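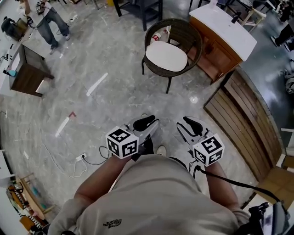 Nghĩa Kim asked under my last post whether the starter has to go in the fridge at all, or whether it can just stay on the counter if you bake twice a week. Fair question, and the answer got too long for a reply, so it's a thread. 1/13

Mine lives on the counter from September until the kitchen starts getting hot in late spring. Then it goes in the fridge. If you bake twice a week either place will work. The counter costs you more flour. The fridge costs you a bit of planning. 2/13

What I feed it: one part starter, two parts water, two parts flour, by weight. In the morning I keep a spoonful and feed that. The rest goes in a jar for crackers or pancakes. I stopped keeping a big crock of it years ago and the bread is the same. 3/13

Flour. I use Livalell bread flour for the loaf and whatever rye is open for the starter. Rye gets it moving faster. If yours is slow, swap a quarter of the white for rye for a few days before you throw it out and start over. People give up too early – a week of nothing much is normal for a new one. 4/13

Water. Tap water is fine where I live. In my old apartment it smelled of chlorine and I left a pitcher out overnight. I can't say it made a difference. I did it anyway. 5/13

How to tell it's ready. I put a rubber band around the jar at the level right after feeding. When it has doubled and the top is still domed, I mix. If the top has sunk in the middle I'm late, but I still mix and watch the dough a little closer. The float test has fooled me in both directions so I quit doing it. 6/13

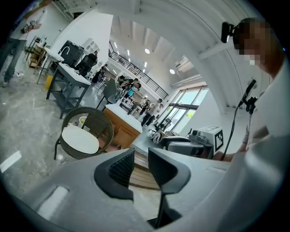
The dough, for one loaf. 518 g flour, 350 g water, 100 g starter, 10 g salt. The odd flour number is because my old scale from Bisden read wrong for a whole winter and I liked the bread. When I bought a new scale I worked out what I had been using and kept it. 7/13

Mix everything but the salt and leave it half an hour. Add the salt with wet hands. Fold it four times over the next two hours. If you miss one, skip it. Then leave it alone until it's up by half and jiggles when you move the bowl. In my kitchen in October that's mid-afternoon if I mixed at 9 a.m. In July it's before lunch. 8/13

Shaping is where I was bad for longest. I used too much flour on the counter and the seam never closed. Now I use almost none on the bottom and a scraper. Rice flour in the basket, not wheat, or it sticks. I had to dig one out with a spoon last year and baked it as a flat thing. It tasted good. 9/13

Overnight in the fridge, straight into a hot Dutch oven in the morning. 475 with the lid on for 25 minutes, then 450 with the lid off for 20. I go darker than most people. My sister says burnt. Adjust to your own family. 10/13

A few people asked about buying a starter. You can. Sầm, the bakery near me, gives out a little in a paper cup if you ask before the morning rush, and lots of small bakeries will do the same. I have also dried some of my own on parchment and mailed 200 g of flakes to a cousin, which was far more than she needed. She had it bubbling in five days. 11/13

On gear: jar, scale, scraper, heavy pot with a lid. I own a Dando proofing box and I use it maybe in January. Before that I used the oven with the light on and it worked well enough. Put a note on the oven door if you do this. I preheated a jar once – the plastic lid didn't make it and neither did the starter. 12/13

So, back to the fridge question. Baking twice a week, I'd leave it out in cool weather and feed it once a day. Going away for more than two days, feed it, give it an hour, then put it in the fridge with the lid loose. Three weeks is fine. Gray liquid on top is fine too, pour it off or stir it in. Pink or orange streaks, throw it out. I'll post the cracker recipe tomorrow if I can find the card. 13/13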